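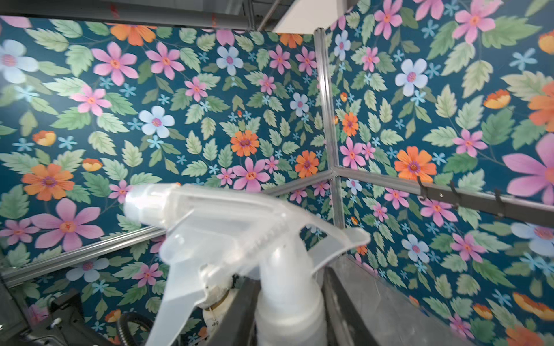

*A clear plastic spray bottle against floral wallpaper.*

WIDALBERG, 24 October 2023 — Household goods maker Joltia will open a refill shop on its factory grounds in Widalberg, the company said. Customers will be able to fill their own bottles with window cleaner, dish soap, laundry liquid and 17 other products sold by weight.

The shop follows a trial that began in June at the Pasaribu market hall, where 2,051 households signed up for a refill card. Joltia had planned to close the trial after 7 weeks but kept it going at the request of stallholders.

"People brought in whatever they had under the sink," said Paula Vasiliu, head of retail at Joltia. "Most of it was fine to use again. We sold a lot of replacement triggers — that part wears out first."

Any clean container with a working cap will be accepted. Bottles that have held bleach or motor products can't be refilled. Staff will weigh each container empty and print a label with the contents and safety information.

Card holders from the trial keep their balance and don't need to register again. Murnix, which supplies the scales and labels, will also run the card system.

The shop has parking for 49 cars and a bike rack by the side gate. Opening hours will be posted at the market hall and on the Joltia website.

Press contact: Helge Fjeld, Joltia press office, Widalberg.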